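Bolside Workshop Papers > Automation on a Budget > Section 4

19/11/2022, by Benedetta Russo

4. What we budgeted for, and what we forgot

I'll admit I went into this thinking the arms would be the hard part of the budget. They're the bit everyone asks about! But once we'd settled on two arms on one table (the Naltora plan, for anyone following from Section 2), most of my planning time went on the small stuff: cables, spare finger pads, a bin, and cloths, which I'd put down as nearly free.
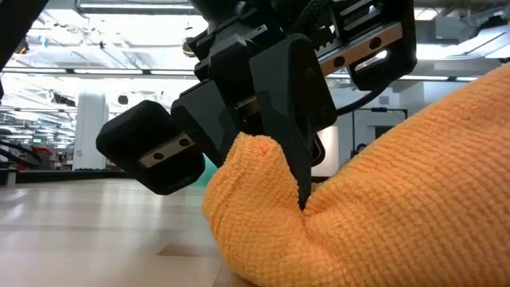
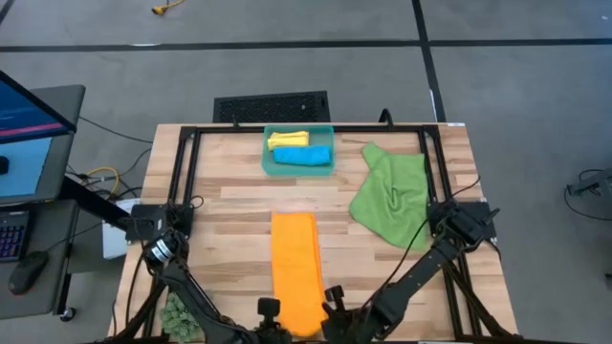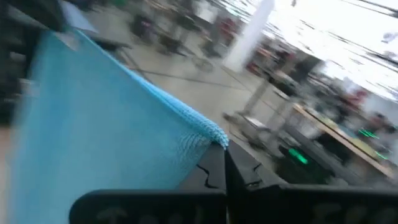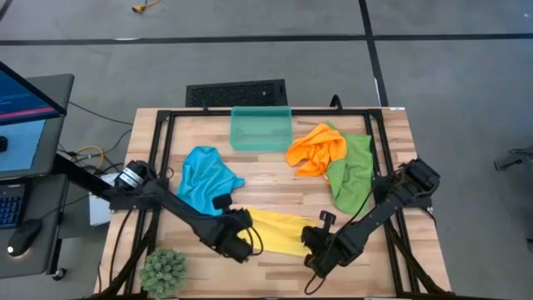
Figure 3. Cloth handling with the two-arm table, close up and from above.

Equipment and Running Costs

We set aside 2,000 for everything that wasn't an arm or a computer, and I'd split it differently now. The table and its black rail frame took 900, and I don't regret a penny, as the arms bolt straight on to it. Cloths are another matter. I ordered 11 in the first batch, in mixed colours so we could tell them apart at a glance, and I should have doubled that (Baranauskienė had warned me, and I'd nodded and ignored it).

My other advice is to price the grippers as something you'll replace. Mosevgate sells the finger pads in pairs, and we'd planned for 2 pairs a year. I've moved that line up for next year's bid.

Last updated: September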